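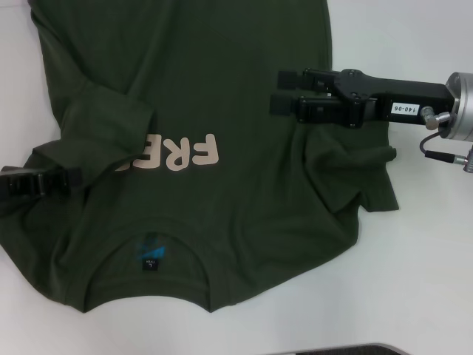

4. The Middle Pile: Clothes That Are Neither Kept nor Given Away

About | Issues | Authors | Submit | Contact

Papers > Home and Household > Clothing > Section 4

Print this page | E-mail this page

Figure 3. A long-sleeved T-shirt with beige block lettering and a small size label at the neck.

We had planned, when we first wrote to households in Grenport and Ellby, to ask about two things only: the clothes people wear and the clothes people get rid of. It seemed a sensible enough split, and it made for a tidy letter. The replies soon showed us how little we knew about other people's bedrooms. Of the 455 households that sent back our long form, a great many had drawn an arrow in the margin, or crossed out one of our boxes, or written a whole paragraph up the side of the page about a chair, a trunk, a landing, or the end of a spare bed where certain garments had been living for years. One reader in Ellby told us very kindly that our form had "no room on it for the brown cardigan." We have come to call this third group of clothes the middle pile, and the rest of this section is given over to it.

4.1 What goes in it

The middle pile is mostly made up of ordinary things. Wedding outfits, christening gowns, and military coats tend to have a place of their own, often a good one, with tissue paper and a proper hanger, and people could tell us without hesitation why they kept them. The pile is where the everyday clothes go, and above all the T-shirt. A T-shirt with lettering on it (Figure 3) came up in interview after interview, and we heard about shirts from summer jobs, choir trips, blood drives, hardware stores since closed, and one very small film festival. They are cheap to buy, they take up next to no space, and they hold on for a remarkably long time.

Carys Lloyd, who carried out most of the Grenport interviews, noticed early on that people spoke about the words on a shirt and the fit of a shirt almost as if these belonged to two different garments. The words were about the past. The fit was about the present, and sometimes about a future in which the shirt might do for painting the porch. A woman who had worked three seasons at a ferry office could recall the name of every person who had been given the same shirt, and in the very next breath she said that she had never liked the sleeves. We asked whether she would part with it. She thought for quite a while, poured us some more coffee, and said she would have to ask the others.

We were touched by this answer and we also took it seriously as evidence. Earlier writing on household storage has a habit of treating the keeper of a garment as a person alone with a decision. Our interviews suggest that the keeper is very often thinking of a group, even a group that has not met in years, and that the shirt stands for membership in it. To let it go feels a little like resigning.

4.2 The size label

We had a question on the form about size, placed there chiefly to help us with a different section of this paper, and we very nearly took it out to save space. We are glad now that it stayed. People had a good deal to say about labels.

A size letter at the neck is a promise that a stranger made about a body, and people will argue with it for years. Some told us that they had bought large shirts all their lives because their mothers had, on the principle that one grows into things, and that they had gone on buying them long after there was any growing left to do. Others had been handed whatever was left in the box at an event. Where clothes were shared out free, as at a fun run or a works picnic, the larger sizes seem to have gone to the latecomers, and so a good many of our respondents own shirts that tell you something about how punctual they were on a certain morning.

The label also matters when a garment changes hands inside a family. Gillespie Geddes, whose notes on the Ellby households we have leaned on throughout, records a family of brothers in which shirts traveled down from the eldest to the youngest and then, once the youngest had outgrown all of the rest, started back up again. By the time of the interview the letters at the neck had been ignored for so long that the brothers sorted their laundry by how each shirt smelled of the house it had been in. We mention this partly for the pleasure of it, but it also supports a point made in Section 2, that labels guide the first purchase of a garment far more than they guide its later life.

4.3 How the pile moves

It would be easy to suppose that the middle pile just sits there. In the households we came to know best, it moved all the time, although it moved slowly and usually within a few yards. Seven families in Grenport agreed to keep a simple diary for us through the winter, and we are grateful to them for their patience, especially in January, when there was a lot of flu about and we would have understood perfectly well if the diaries had been put to one side.

The diaries show a sort of tide. A shirt comes out of the closet because the closet is full. It rests on a chair. When company is expected it is carried off to the spare room, and when the company is going to stay the night it is carried back again. Somebody needs something to wear for bleeding a radiator, so it is put on for an afternoon, and then it has to be washed, and once it has been washed and folded it goes into the closet with the clean things, which is where it started. One diary follows the same gray sweatshirt around this loop so faithfully that we began to look forward to news of it.

Folding turns out to have some importance, and we had not thought of it beforehand. Several diary keepers said they made the real decision about a garment while it was laid out flat in front of them, on a bed or a table, in the few seconds before the sleeves are brought in. It is one of the only times that the whole of a shirt is looked at. In a drawer one sees an edge of it, and on the body one hardly sees it at all. Elsa Lindqvist has suggested to us in conversation that this may be why big clear-outs so often begin on laundry day, and the diaries do lean her way, with Monday evening well ahead of the weekend as the time when bags for donation were begun. Finishing them was another matter. A bag might stand by the door for weeks, and some were quietly robbed by the very people who had filled them.

4.4 Selling, lending, and the trouble with photographs

A smaller number of households had tried to sell from the middle pile, mostly through Drirnance, the local listings board that serves both towns, or over the counter at Jiang, the secondhand store near the Ellby bus station. Their experiences were mixed. The store was well liked because the matter was settled then and there by somebody else, and people were able to walk home with empty arms. Listing a garment oneself took longer and seemed to wake up feelings that had been asleep. One has to write a sentence about the thing. One has to call it "worn" or "good" or "as new," and a man in Grenport who had been quite ready to be rid of his old rowing top told us that he changed his mind halfway through typing the word "used."

Lending was much more common than selling, and people were happier with it. A lent shirt remains a member of the household in good standing while taking up room in another person's drawer. We suspect that many of these loans are understood by both sides to be gifts, and that calling them loans is a courtesy, a way for the giver to leave the door open. Florian Arnaud found much the same with garden tools in the companion study, and the two sets of interviews are pleasant to read side by side.

4.5 Some limits of this material

We should be frank about what our replies can and cannot carry. People who enjoy talking about clothes are more likely to fill in a long form about clothes, and those who throw things out briskly on a Saturday and never think about them again may well have thrown out our form as well. Renters are fewer in our group than they are in either town, and a person with a spare bed has a middle pile of a different kind from a person with one shelf. Our interviews in the smaller apartments, of which we would have liked many more, suggest that the pile is still there but is kept in a suitcase, and that it is gone through every time there is a trip to pack for.

We also met with some shyness. A few people laughed when we asked to hear about an old shirt and assured us that there was nothing to tell, and then told us for most of an hour. Gaëtan Boyer, reading the transcripts for us, marked the places where a speaker said "it's silly, but," and found that what came after was very often the most useful thing in the interview. We have tried to quote from those passages fairly and with affection, and each of the speakers has seen the pages in which they appear. The woman from the ferry office asked for one correction, to the color of the sleeves, and we have made it in the appendix.

The next section turns to shoes, where the middle pile is smaller and the reasons given for it are mostly to do with rain.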